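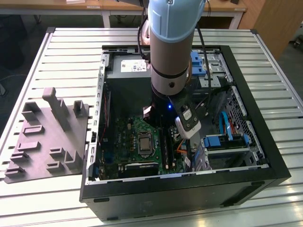 Purnport, 12 May 2022

Progress report to the Rosser Fund
Outdoor equipment lending library, second reporting period
Submitted by Morfudd Gethin, Program Manager

Summary of the period

The lending library is open to all member schools and youth groups in the Purnport district. The main order of rain gear, day packs and camp stoves has been received and entered in the catalog. One item of the original plan, the supply of child-size sleeping bags, remains outstanding and is discussed below.

Equipment

The grant paid for 156 sets of waterproof jackets and pants in children's sizes. Each set is stored in a numbered mesh bag so that a teacher can sign out a class supply without sorting through loose garments. The smallest size has been in steady demand from the elementary schools, while the largest has hardly left the shelf. We propose to exchange part of the unused stock with the supplier, who has agreed in principle.

Day packs were bought from Zakeck in the 20-liter size approved in the application. The chest buckles on several packs cracked during the first outings. Zakeck accepted the claim and sent replacement buckles, which our staff have fitted. The packs are otherwise holding up well.

The sleeping bags were due in November. The manufacturer discontinued the model and offered an adult bag at the same price, which we declined. Igor Kaczorowski, who handles purchasing, has obtained two further quotations and will forward both to the Fund before any order is placed.

Use by schools and groups

Lending follows the school calendar, with most requests falling in the weeks before spring camp. Curkwood Elementary used the rain gear for its weekly woodland sessions and has asked to keep one class supply on long loan. We have agreed to this until the end of the school year - the sets will then come back for washing and reproofing.

Two groups returned stoves with fuel canisters still attached, contrary to the loan terms. The return checklist has been rewritten and now requires a signature on that point.

Budget

Spending is within the approved lines, apart from laundry and reproofing, which were set too low in the application. We request permission to move $2000 from the sleeping bag line to the care and repair line. The lower of the two quotations would still be covered by what remains.

Next period

Work will center on the sleeping bag order, the summer inspection of tents and stoves, and a short evening course for teachers on fitting packs and layering clothing for cold weather. A draft outline of the course is attached as Appendix B. Loan records by school are in Appendix A.

Questions on this report may be sent to the Program Manager at the Purnport office.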